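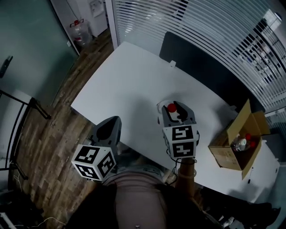 Foltstead ballot box, model 4, with count trays

Product page, last changed Friday, February 27, 2026

The Foltstead is a ballot box for local elections, party selection meetings and votes in associations. It is made by Akbulut and sold by Lostix to town halls, parties and election offices. The price is for one box with lid, two keys and one set of count trays. Seals are ordered separately, please see further down.

What is in the delivery
Box body, grey, with carrying handles on the short sides
Lid with slot and sliding cover
Two keys, same number
Count trays, stackable
Label holder for the name of the polling station
Printed instructions

Capacity

The box takes 312 ballot papers of A4 size folded once. If your papers are folded twice, the number is lower, because a paper folded twice is thicker and opens again inside the box. For a long candidate list, as is usual when a council and a mayor are elected on the same day, we advise one box for each election. Different colours of lid can be ordered for this purpose. The box body is always grey.

Slot

The slot is 11 mm high. An envelope with one ballot paper passes through it without force. The sliding cover closes the slot when voting has ended, and the seal goes through the cover and the lid together. It is not possible to slide the cover back without breaking the seal.

A wider slot for postal vote envelopes can be ordered. Please write "wide slot" in the comment field of the order. A lid with wide slot can not be changed back later, but it is possible to buy the normal lid alone.

Seals

The Foltstead works with the Semia numbered seal, and also with most pull-tight seals of the common thickness. Semia seals come on a strip and each seal carries its number twice, so that one part can be torn off and put with the record of the polling station. Please do not use wire seals. They damage the edge of the hole and after some elections the cover does not lie flat any more.

Count trays

The trays are for sorting the papers by party or by candidate after the box is opened. Each tray has a low front side, so the papers can be taken out with one hand. There is a place for a card with the name of the list. The cards are not included, but a sheet for printing them can be requested by e-mail.

For spoiled and doubtful papers there is a tray with a red front. Customers of model 3 asked for this many times, and it is now part of every set. The trays of model 3 fit in the new box. The lid of model 3 does not.

Storage and cleaning

Empty boxes without lid can be put one into the other. The lids are stored flat. Clean with a damp cloth and ordinary soap. Do not use solvent on the label holder, it becomes cloudy.

Keys are not kept on a register. If both keys are lost, the lock must be replaced, and the spare lock is in our parts list.

Delivery and hire

Orders which arrive before the end of March are delivered in time for the spring elections. Later orders are sent as the stock permits. Parties which need boxes only for one selection meeting can hire them. Hire is by the week, with transport in both directions, and seals are charged by the strip also if not all are used.

For orders of more than one polling district please ask for an offer. We need the number of polling stations, the number of elections on the day and the size of the ballot paper.

Related items
Semia numbered seals, strip
Lid with wide slot
Spare lock with two keys
Folding voting screen, table model
Tray set for model 3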